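Die Waage am Dorfrand

In Gurkgate beginnt der Markttag kurz nach vier. Um diese Zeit kommen die ersten Händler mit ihren Lastwagen aus der Stadt, und wer dann noch nicht da ist, bekommt den schlechteren Preis. So war es jedenfalls lange. Seit der vorletzten Ernte steht neben der Straße eine geeichte Waage, die der Genossenschaft Welelura gehört, und der Morgen verläuft ruhiger.

Die Waage war eine Idee von Ayuba Abubakari. Er baut auf zwei Hektar Hirse und Kuhbohnen an und hat jahrelang in Schüsseln verkauft, wie alle anderen auch. Die Schüssel brachte der Händler mit. Manche waren ausgebeult, manche wurden gehäuft statt gestrichen gemessen, und am Ende eines Sacks fehlten leicht ein paar Kilo. »Wir wussten das«, sagt Abubakari. »Aber wer allein verkauft, sagt nichts.«

Welelura zählt heute 34 Mitglieder. Sie liefern ihre Säcke an einen gemeinsamen Lagerraum, wo gewogen, gesiebt und notiert wird. Verkauft wird erst, wenn genug für eine ganze Fuhre beisammen ist. Der Abnehmer, die Mühle Clurklow, zahlt dafür einen Aufschlag, weil sie sich den Zwischenhandel spart. Der Aufschlag ist klein. Für einen Haushalt, der im August die Vorräte zu Ende gehen sieht, macht er trotzdem einen Unterschied.

Schwieriger ist die Frage, wer überhaupt mitmachen kann. Die Ware wird erst Wochen nach der Ablieferung bezahlt. Wer Schulgeld schuldet oder eine Arztrechnung offen hat, kann so lange nicht warten und verkauft weiter aus der Schüssel. Neelam Lodhi hat die Gruppe für eine Studie über mehrere Ernten begleitet und kommt zu einem nüchternen Ergebnis: Die ärmsten Familien im Ort haben von der Genossenschaft bisher wenig. Die Mitglieder sind überwiegend Bauern, die schon vorher etwas Land und ein Fahrrad oder einen Esel besaßen.

Ein Vorschuss sollte das ändern. Die Kreditkasse Laryea erklärte sich bereit, bei Ablieferung die Hälfte des erwarteten Preises auszuzahlen, mit dem eingelagerten Getreide als Sicherheit. Im ersten Jahr ging das gut. Im zweiten fiel der Preis, und die Kasse verlangte strengere Bedingungen — unter anderem eine Mindestmenge von 1000 Kilogramm je Mitglied. Das schloss genau die Leute aus, für die der Vorschuss gedacht war. Sena Nutsugah, die bei Welelura die Bücher führt, verhandelt seither über eine Sammellösung, bei der mehrere Haushalte die Menge zusammen aufbringen.

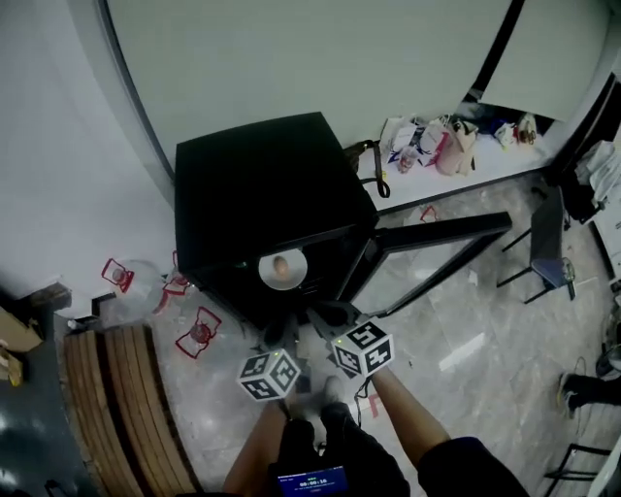 Warum verkaufen auch Mitglieder noch einen Teil ihrer Ernte an die Händler am Straßenrand?

Weil die Händler sofort und bar bezahlen und auch einzelne Säcke nehmen. Viele Familien teilen ihre Ernte deshalb auf: Was für laufende Ausgaben gebraucht wird, geht an die Straße, der Rest ins Lager.

Die Händler selbst sehen die Genossenschaft gelassener als erwartet. Kwabena Akolgo kauft seit seiner Jugend in Gurkgate ein und lässt inzwischen selbst auf der Waage von Welelura wiegen, gegen eine kleine Gebühr. Es gebe weniger Streit, sagt er, und er komme früher nach Hause. Seine Schüsseln hat er behalten, für die Dörfer weiter nördlich.

Im Lager ist Platz für etwa 2000 Säcke, voll war es noch nie. Über eine Erweiterung auf die beiden Nachbardörfer will die Gruppe nach der nächsten Ernte abstimmen. Abubakari ist dafür, Nutsugah möchte zuerst die Sache mit dem Vorschuss geklärt haben.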